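Print this page | E-mail this page

Progress report – Plekby Linen Reuse Project
Posted in March by the project office, Andbridge

Quick one this time, the full spreadsheet follows when the van invoices are in.

Collections. Running on the new route since January. 23 places signed up now, mostly guest houses and the two gyms on the Jasetti side of town. Andbridge pool still hasn't returned the form. Will chase. Pickups are Tuesday only for the moment – one driver, one van, and the van was off the road for 13 days with the clutch. Dehghan Motors fixed it but the bill came out of the fuel line, so expect that line to look odd.

Sorting. Slower than we said in the bid. We planned on two grades, good and rag, and it doesn't work. Plenty of towels are sound but stained with hair dye or fake tan, and shelters don't want those while the animal rescue is happy to have them. So there's a middle grade now. Shelves relabeled, intake sheet redone.

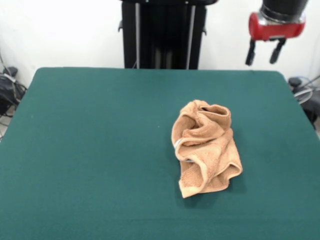

Washing. The laundromat deal ended when the place changed hands. New owner wants full price per load. We are using the Jasetti church hall machines for now, evenings only, and it is tight. Quote for a secondhand commercial washer is $40 a month on a lease, delivery not included. Would like to move money from the leaflet budget to cover this – please confirm by email, we can't sign untill we hear from you.

Where it goes. Family shelter takes bath towels and single sheets. Rescue takes the middle grade. Rags go to the bike workshop and the print shop. Nobody wants fitted sheets with dead elastic. We have a lot of them. A sewing group in Plekby may cut them down for crib sheets, first meeting went fine, nothing agreed yet.

Problems. Damp bags. Two of the guest houses bag things up wet and by Tuesday it's all mildew. Have asked for dry only and given out mesh sacks. Also storage – the unit leaks at the back corner when it rains hard, landlord told, pallets down in the meantime.

Money. On budget overall apart from the van. Leaflets not printed. Training day moved to May becuase of the hall booking.

Next. Washer decision, Andbridge pool form, second pickup day if we can find a driver. Receipts to follow in a seperate envelope.

Print this page | E-mail this page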